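About Ruvura

Ruvura looks after humanoid robots for people who have bought one and found out what that involves. We set them up, keep them running and repair them when they stop. We don't sell them, and we are not paid by anyone who does.

We started in November with one bench and a low opinion of brochures. The opinion has not improved. A brochure will tell you a machine is ready out of the box. In our experience the first week goes on cable routing, joint zeroing and finding out which connector works itself free when the shoulder turns.

What we do

Every machine we take on gets the same first visit. We check each joint by hand with the power off, then under power at low speed, one limb at a time. Hands come last and take longest. We go over the wiring along the back, where most of the faults we see begin, and we write down what we find in plain words. If a part is fine we leave it alone, even when the service schedule says swap it. Ask us why and we'll show you the readings.

After that we come back every 500 running hours. Some makers say 3,000. We have read their reasons and would like to see their test logs.

Our checklist is called Mema. It has 188 lines and lives on paper, since we have yet to meet a maintenance app that survives a bad signal. Two of us sign every sheet.

What we don't do

We don't promise uptime figures. We don't fit "smart" monitoring unless you can say who will read it. We won't tell you a robot can do a job until we have seen it do that job in your building, on your floor, for over a week.

If you are still thinking of buying, talk to us first. We may well talk you out of it.

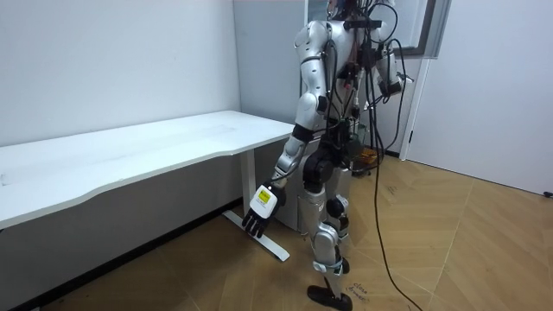 Humanoid beside the long desk, back electronics and cabling in view.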